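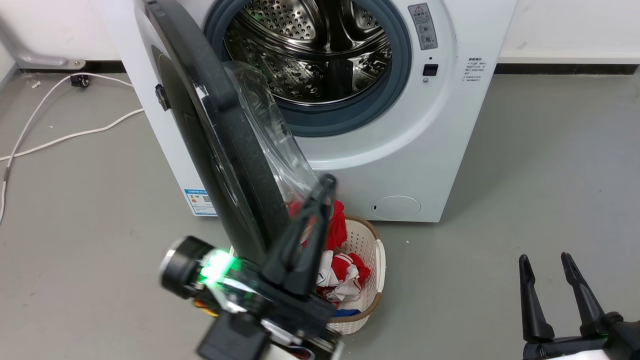
"People think the machine is the difficult part," says the woman who looks after the laundry room at Zedside, a house of shared flats with 45 tenants. "The machine is easy. The difficult part is what they do with the machine before and after."

She has run the room for two years and she agreed to talk with us one morning in September, between two loads. She asked that we leave her name out, as the tenants know very well who she is. She speaks slowly and likes to finish a thought before she takes the next one.

Her first subject is the door. She wants it open between washes, wide open, and she has written this on a paper by the stairs. "When I came here, everybody closed it. They wanted the room to look tidy. After a weekend with the door closed you put your nose in there and you know what I mean." The rubber ring around the opening keeps water in its fold, she explains, and she goes along it with an old cloth every evening. In the fold she has found coins, hair grips and once a key which belonged to a bicycle. The key hung on a nail for 281 days until its owner asked for it.

The filter has its own day in her month. It sits low at the front behind a round cover, and she puts a flat dish and a towel under it before she opens it. "Slowly, a little turn, then wait. If you open it at once, you wash the floor too." She laughs at this, and I understand that she has washed the floor.

Then we come to the basket. She is strict that it must stand directly in front of the machine, under the open door, when you load and also when you unload. I asked if this is really so important.

"You try it with the basket behind you," she said. "You turn, you drop a sock, you step on it. With the basket in front everything falls into it. I don't need to bend down for each thing."

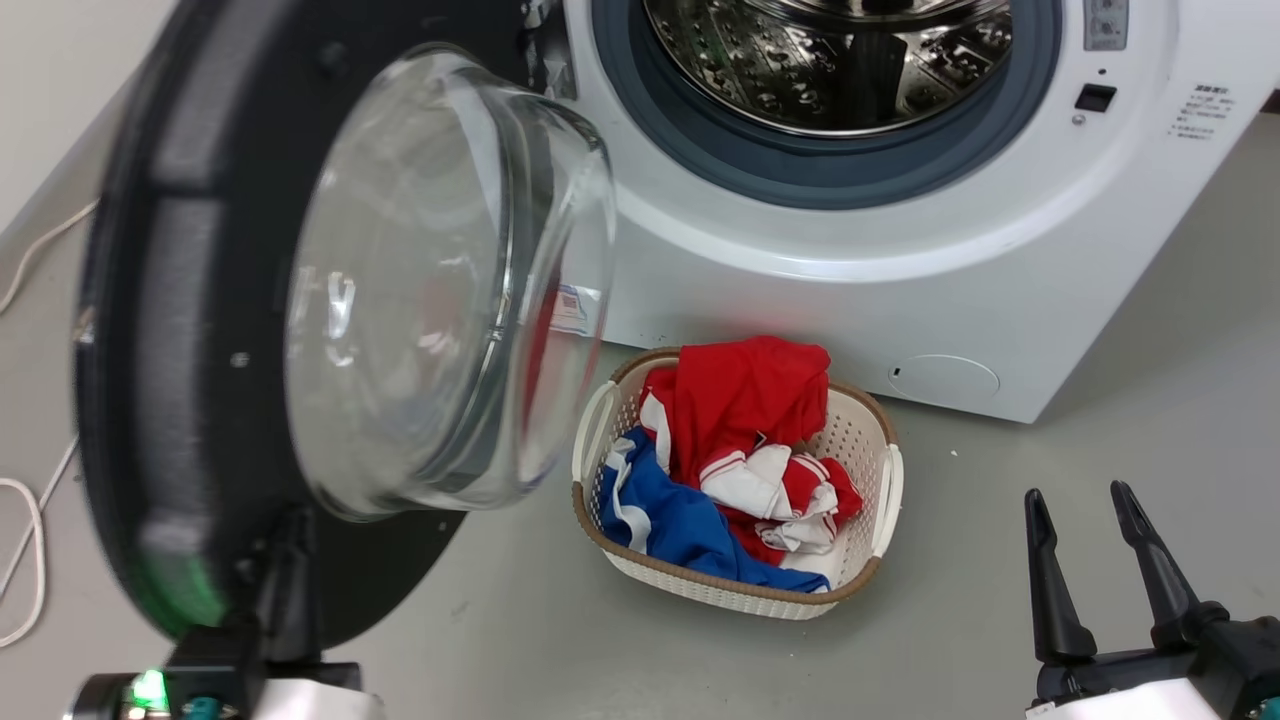
Red is the colour she talks about most. A new red shirt goes alone the first time, in cold water, and she does not accept any discussion. After that it may travel with stripes, but she prefers to test it first – a wet white handkerchief pressed on the inside of the hem for a minute. "If the handkerchief is pink, the shirt goes alone again. I have seen a whole load of pink pillowcases. The young man said he liked them. He did not like them."

She is less careful about blue. Old blue things she puts with almost anything dark, and she turns them inside out only when there is a print. She buys the powder from Ekska in big boxes and she uses less than the box recommends. A tenant gave her a bottle of softener from Ziteo as a present and it is still nearly full. Towels don't want softener, in her opinion, and a shirt can live without it.

What would she change, if the house had money? She thinks about this for a long moment. A second basket, she says, so that the clean clothes don't go back into the one where the dirty ones were. And a proper shelf, which the joiner from Hegde promised before the summer. He measured the wall and has not come back.

At the end she looked at the clock on her telephone and stood up. The load had four minutes more, and she wanted to be there when it stopped.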